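Nerys Gronow has spent most of the year squeezing things. She runs the gripper trials at Grivbridge, a small testing shop that compares hand-held and arm-mounted tools for companies that want robots to fold laundry. When we spoke in October she was partway through a set of 400 picks on dark clothing, split between two kinds of finger pad.

"Dark cloth is where everything gets harder," she said. "A white towel you can pick with almost anything. Give me a black sock and the camera has very little to go on."

The trials compare the ribbed pads her team has used since the start with a softer pad from Rosser. Both fit the same hand-held tool, which a person closes by hand while the cameras record. The recordings then go to Storero, the firm that writes the controller for the arm.

Gronow does not like testing on a lab bench. A bench is flat and hard, and the cloth sits on it politely. A bed gives way under the fingers, and the sheet can come up along with the garment. She counts that as a failed pick even if the garment comes too.

"We had 27 of those in the first set," she said. "All of them were fingers going in too steep. You see it right away on the video, you get two layers in the pinch."
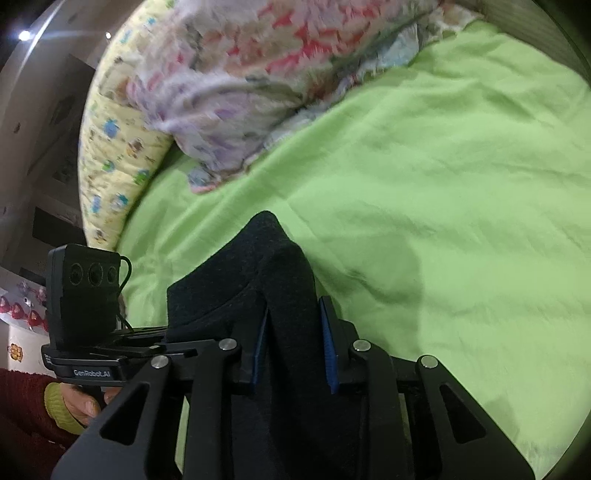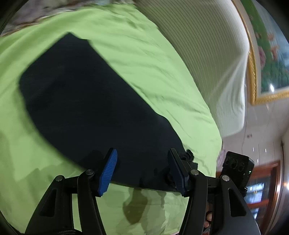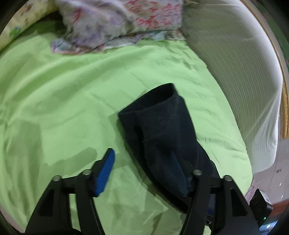 Dark garments on a green sheet, handled with the hand-held gripper.

The ribbed pads have done better so far. Of the 207 picks finished with them, most held on the first try, and the ones that didn't were nearly all thick hems. The Rosser pad has only been through 71 picks. Gronow said it was too early to rule it out.

"It's kinder to knits. The ribs can pull a loop if you drag sideways. But the soft one lets go when you lift fast, and people lift fast. I'd want to see it on a lighter spring before I said anything final."

She is less patient about the cameras. Her team has tried a single wide lens and a module with three, and she would keep the three. The wide lens shows plenty of the room but bends everything near the edges, and a trouser leg that runs out to the side is hard to measure. Nallia, the group's labeling tool, has to straighten the picture first, and that slows the day down.

I asked whether the arm would ever match a person holding the same gripper. She thought about it for a while.

"On a flat shirt, it's close now. On a pile, no. A person wiggles the thing without knowing they're doing it — a little push, a little turn — and then it's in. We're trying to get the wiggle into the controller. Storero has a first version and it wiggles too much."

The rest of the picks are planned for the same two pads, with fleece and denim added to the list. After that the team moves on to fitted sheets, and Gronow said she was not looking forward to the elastic.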